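4. Using the Vullar kit in ordinary homes

4.1 What we paid for

I should say first that we didn't set out to review a product. Our plan was to build our own hand-held grippers, and we'd got as far as a drawer full of printed parts that didn't fit each other when Bjarke Østergaard pointed out that Clindgate had started renting out a complete set under the name Vullar. You get a padded case with two grippers, a camera on each, a charging block and a login for the processing service. You wear nothing and mount nothing. You pick the grippers up, squeeze, do the job in front of you, and the recordings go off to be turned into hand paths that an arm can be trained on.

We took the seven-week rental with processing included. It's the middle option of three and I'd choose it again, although the price list is a pain to read (storage is charged separately, and you only find that out on the second page). Ilgın Kahraman ran the sessions in the Gondale flats, Bjarke ran the ones in Vestergaard, and I did a bit of both plus most of the moaning about cables.

4.2 How the grippers feel

Lovely, for the first half hour! The squeeze is light, the jaws open wide enough to go over the rim of a big bowl, and the ribbed pads hold smooth plastic far better than the bare printed fingers we'd made ourselves. I could pick up a thin plate by its edge after a few goes, and so could nearly everyone who had a turn.

After that the weight starts to tell. It sits forward of the hand, so your wrist does the work, and people with small hands noticed it sooner than I did. Ilgın got into the habit of stopping everyone for tea whenever the jaws began to droop, and we never wrote down a proper rule for it, which I now regret a little. If you're planning a long day, plan it with two people swapping over.

The linkages are the other thing to know about. There are pivot pins on the outside of each jaw and they catch on loose sleeves. They also pick up fluff. We wiped them down at the end of each session and had no trouble beyond one stiff jaw in the second week, and Clindgate swapped that gripper by post without any fuss. It arrived on the Tuesday, a day sooner than they'd said.

4.3 Choosing tables

Our task list was dull on purpose: move plates, stack bowls, put one thing inside another, clear a space. We asked each household to leave the table more or less as it was and only cleared enough room to work in. I'd argue hard for this. The tables in our lab are plain white, and anything learned on them falls to bits the minute there's a patterned cloth underneath or some shopping at the back.

It does make the processing service sweat. Vullar works out where the gripper is by following small features from one picture to the next, and it's perfectly happy with print, wood grain and clutter. What it doesn't like is shine. Steel bowls and metal pans throw back whatever light is in the room, the highlights slide about as you move, and the software now and then takes one for a fixed point. Windows are a nuisance too. With a bright one at the far side of the room the glass goes to plain white, and any detail you might have hoped to follow there has gone with it.

Close objects can come out blurred as well, as the orange-red plate does in Figure 4. I had expected this to ruin the grasp labels. It mostly doesn't, as far as I can tell, but I'd still like Clindgate to offer a lens choice.

4.4 What came back

We uploaded 1,265 recordings altogether. The service returned 902 of them with a full path for both grippers and marked the others as failed or partial. Ilgın and I then went through the 902 by eye and threw out a few more where the jaws plainly weren't where the path said they were, leaving 889 that we used in training. So the big cut was made by the service, and its own judgement of what was good matched ours very closely. That was the part that won me over. I've used free tools that hand everything back with a green tick.

The failures weren't spread evenly. They bunched up in two places: recordings where one gripper stayed low and still while the other one did the work, and recordings where the table had several metal things on it. The first is easy to fix (keep both hands moving a bit before you begin). For the second we tried turning off ceiling lights, with mixed results, and in one flat we spread paper over part of the table, which gave the software plenty of print to hold on to.

Figure 4. A working table seen from the camera on one gripper, with plates, bowls and a pan set out on a printed sheet. Part of the second gripper is at far right.
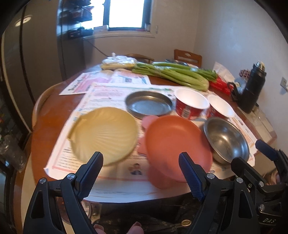
Turnaround was quicker than I'd feared. Anything sent before tea time was generally ready the next morning, and the web page tells you which part of a recording failed, so you can trim it and send it again. Resending costs nothing within the rental. Bjarke found the page slow on his old laptop, but I had no bother with it.

My one real grumble is the licence wording. It says you own your recordings, then takes a whole paragraph to say that Clindgate may keep "derived quality data", and I had to write twice before I got a plain account of what that meant. The answer was fine, and it ought to be in the contract.

4.5 Would I rent it again?

Yes, and for the follow-up study we will. If your lab has somebody who enjoys building hardware, you could make a pair of grippers for less, but you'd still need the path software, and that's where the money goes. For a small group like ours, wanting recordings from real kitchens and dining rooms without spending a year on tools, the rental was well worth it. I'd ask for a spare set of pads, and I'd take an extension lead to every session.

Comments (3)

orla_b
Did you try the wrist strap? We had the same drooping problem and it helped a fair bit, though it's awkward to get on by yourself.

m.tennick
Useful to see the numbers before and after your own check. Were the metal failures worse for pans or for bowls?

Ilgın Kahraman
We didn't sort them that way, sorry, but I can have a look. Strap: it wasn't in our case, I'll ask for one next time!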